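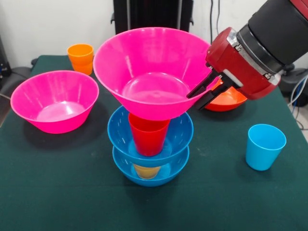 A Lekeo desenvolve e comercializa kits de manipulação robótica para laboratórios de ensino, centros de formação e pequenas equipas de engenharia. O nosso produto principal, o Kovska, combina uma garra de dois dedos, um controlador e um conjunto de tarefas de referência que podem ser montadas em qualquer mesa estável. As tarefas recorrem a objetos domésticos de plástico, baratos e fáceis de substituir. No empilhamento alternado, por exemplo, a garra segura uma taça magenta pela borda e mantém-na ligeiramente inclinada por cima de um copo vermelho, que por sua vez está de pé dentro de uma taça azul. A preensão pela borda, com a carga toda de um dos lados, é um dos casos que mais exigem da calibração.

## Origem

A empresa foi constituída por Ottar Lindqvist e Saodah Sopacua, ambos com experiência anterior em integração de células industriais. O primeiro protótipo do Kovska destinava-se a uso interno: servia para comparar estratégias de preensão sem ocupar uma célula de produção. Os pedidos de cópias por parte de docentes levaram à primeira série comercial. Até à data foram entregues 330 kits.

## O que fornecemos

**Kovska.** Kit de base. Inclui garra paralela, flange de adaptação, controlador, fonte de alimentação, cabos e manual técnico em português e inglês. O braço não está incluído. A compatibilidade mecânica e elétrica é verificada pela nossa equipa antes da encomenda, a partir do modelo de braço indicado pelo cliente.

**Losita.** Software de definição e execução de tarefas. Cada tarefa é descrita num ficheiro de texto com a sequência de objetos, as tolerâncias de posição e os critérios de aceitação. O Losita regista os comandos enviados, a abertura dos dedos e a corrente do motor da garra durante toda a execução. Os registos são exportados em formato aberto e permanecem no computador do cliente.

**Berge.** Serviço de instalação e formação, com duração de 2 dias, nas instalações do cliente. O primeiro dia cobre montagem, limites de velocidade, paragem de emergência e calibração. O segundo é dedicado à programação de tarefas no Losita e termina com uma tarefa escolhida pelos formandos.

## Tarefas de referência

O manual descreve 3 famílias de tarefas: recolha e colocação, encaixe e empilhamento. As taças e os copos são especificados por diâmetro de boca, altura e massa, sem indicação de fabricante. A cor só é relevante quando o cliente utiliza o módulo de visão, que é opcional e vendido em separado.

Recomendamos uma cobertura de tecido mate sobre a mesa. O tecido reduz os reflexos e limita o deslizamento dos objetos quando tocados lateralmente; em contrapartida, as rugas alteram a altura de apoio e devem ser consideradas na tolerância vertical – o valor predefinido no Losita é conservador e pode ser ajustado.

## Limitações

O Kovska é um equipamento didático e de desenvolvimento. Não se destina a operação contínua, a contacto com alimentos nem a trabalho partilhado com pessoas dentro do alcance do braço. A avaliação de risco da instalação final é da responsabilidade do cliente. Fornecemos a documentação necessária para a realizar.

## Equipa

- **Saodah Sopacua** – direção técnica e projeto mecânico
- **Ottar Lindqvist** – direção comercial e compatibilidade de braços
- **Firdevs Duman** – desenvolvimento do Losita
- **Eilif Haugland** – eletrónica e ensaios
- **Vidar Moen** – formação e assistência (Berge)

## Garantia e assistência

A garantia é de 2 anos e abrange a garra, o controlador e a fonte de alimentação. As almofadas dos dedos são consideradas material de desgaste e podem ser encomendadas avulso. As atualizações do Losita são gratuitas durante o período de garantia; a próxima versão está prevista para fevereiro e acrescenta a edição de tolerâncias por objeto.

Os pedidos de assistência devem indicar o número de série do controlador, o modelo do braço e, sempre que possível, o registo da execução em que ocorreu a falha.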